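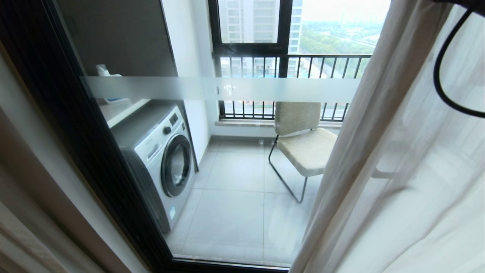
6.3 Fault 49: Robot tries to drive through a glass door or a sheer curtain

Use this section when the Swati unit reports Fault 49, or when it drives toward a closed balcony door and does not stop in time. The fault happens when the head camera can see objects behind the glass, such as a chair or a washing machine, and the planner takes the floor behind the glass as free floor.

CAUTION: Do not stand between the robot and the door while the drive is on. Do not hold the curtain with your hand to stop the robot. Press the red stop button on the back of the base.

Stopping the robot and making it safe

1. Press the red stop button. Wait four seconds until the status light is steady.
2. Check if the curtain fabric is caught in the wheels or in the arm. If it is caught, leave the stop button pressed and free the fabric slowly by hand. Do not use the "Reverse" command for this.
3. Push the base back by the rear handle until it is at least 500 mm from the glass.
4. Look at the glass and the door track for damage. If the glass has a crack, keep people away from it and do not continue with this section.
5. Save the fault log before you restart. The log is deleted at restart.

Note: A frosted band on the glass does not protect against this fault. The depth sensor may find the band, but above and below it the sensor still reads the space behind.
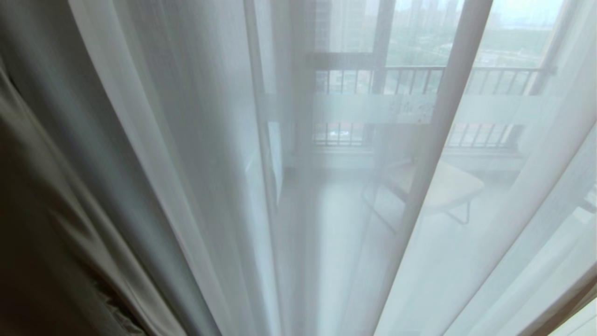
Nafula Ondieki
Field Service Engineer, Purkel
May 26, 2019

Sheer curtains are the more difficult case. When the white curtain is closed over the glazing, the chair and the railing can still be seen through it, and the map receives points from the fabric and from the balcony together. At our Turau test apartment the unit tried the same path four times before it gave the fault. Each time the fabric moved, the planner deleted the obstacle and started again.

Marking the door as a wall

6. Release the stop button and select "Map only". The wheels stay locked in this mode.
7. Open the room map and find the door line. Points which are outside this line belong to the balcony.
8. Draw a no-go line along the full width of the glass, on the room side of the curtains. Include the part where the heavy curtain overlaps the sheer one.
9. Select "Delete points behind line" and confirm.
10. Set "Moving fabric" to "Keep obstacle". The factory setting is "Clear".
11. Start a test drive at low speed, with one person at the stop button. The robot must turn away before the line.

Note: Do the test with the curtain open and again with it closed. A map that is good with one position can fail with the other.

If Fault 49 comes back after step 11, switch off the unit and send the saved log to Jordan Tindall at the Cellolville service desk. Please write in the message if a window was open, because air from outside moves the fabric.

Related sections
6.1 Stop button does not release
6.2 Robot loses its position near mirrors
6.4 Fabric caught in the wheels
7.2 Drawing and editing no-go lines
9.1 Saving and sending the fault log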